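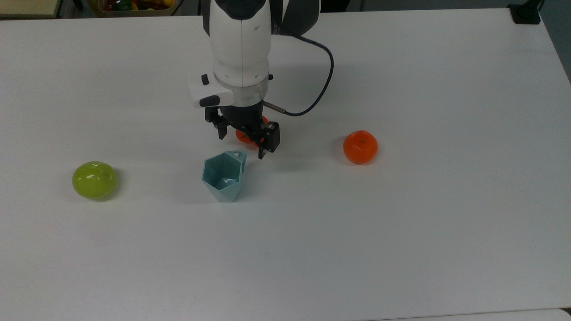

Gripper down at one of the two tangerines, cup and green fruit still on the table

Asked by Obaidul Fakir
Tags: pick-and-place, imitation learning, evaluation

Reading the Volcombe results and trying to redo the tabletop fruit part at our lab. Single arm, parallel gripper, "put the named fruit in the cup" kind of prompts. Trained on 1461 demos, same recipe as the writeup as far as I can tell.

Problem. Their method section says success is scored per grasp AND per instruction but the table only has one column. When I score by instruction (right object, ends up in right place) I'm way under. When I score any clean grasp I'm a bit over. So which one is it?

Second thing, the policy mixes up objects of the same color. Ask for the tangerine on the left, it goes for whichever is closer to the wrist. Is that expected with this method or did I break something in the language part? Wrist camera plus one side camera, 60 eval trials, no finetuning after.

Can post config if it helps. Thanks

2 answers

Answer 1 (accepted)
Afonso Salgado

Instruction. The one column is per instruction, grasp numbers are in the appendix, easy to miss, the heading just says "Stage 1". We had the same confusion in April when we reran it on the Sultana split and I wrote to them about it.

For the mixups: yes kind of expected. What we found is the demos almost never have two things of the same color in reach at once, so the model learns color = target and ignores "left" or "small" completly. Position words do nothing. Quick test, run the same layout with the prompt changed and nothing else. If the first half second of the trajectory is the same both times, the language isn't getting used.

What helped us was layouts like this one, for training and eval both:
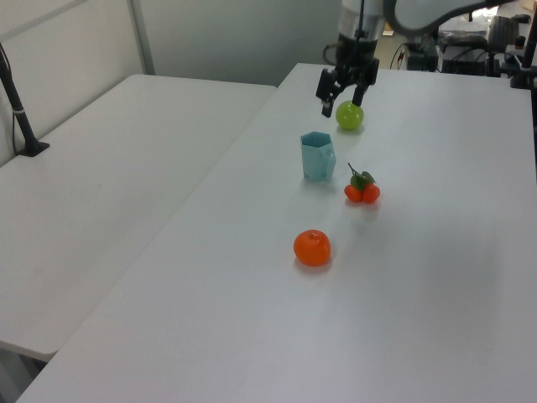
Mixed layout: green apple, cup, the pair of small orange fruits with leaves, bigger tangerine up front

Orange things of different size, one green thing, and the cup. Then shuffle positions between every trial, not every ten. Reword the prompts too. We kept the number of demos the same and swapped out the boring ones, so you don't need a bigger set.

Also check:
- side camera didn't move between training and eval. Ours had slipped a little and it cost us a week
- gripper starts open in both
- you drop trials where the fruit rolls before the arm gets to it. Writeup drops them, doesn't say so very loudly
- 60 trials is thin if you split by object. Give the interval or people will read too much into it

Post the config anyway, esp. the action chunk length. If that's long then the arm commits early and you get the "closest one" thing even with good language.

Comment from Obaidul Fakir: found Stage 1, thanks. Did the prompt swap test and the trajectories are basically on top of each other. So language is dead. Redoing the layouts, will update

Comment from Afonso Salgado: yep thats the one. check the text encoder isn't getting an empty string first, we did that once

Answer 2
grostasau_user

Had bad grasps on round stuff too, changed finger pads and it got better. Not sure its the same problem. We use Zestden for logging and it has a replay view that makes this kind of thing easy to see, worth a look maybe. Dont know about the scoring part sorry

Comment from Obaidul Fakir: grasps are fine for me, it's the wrong fruit. But will look at the replay thing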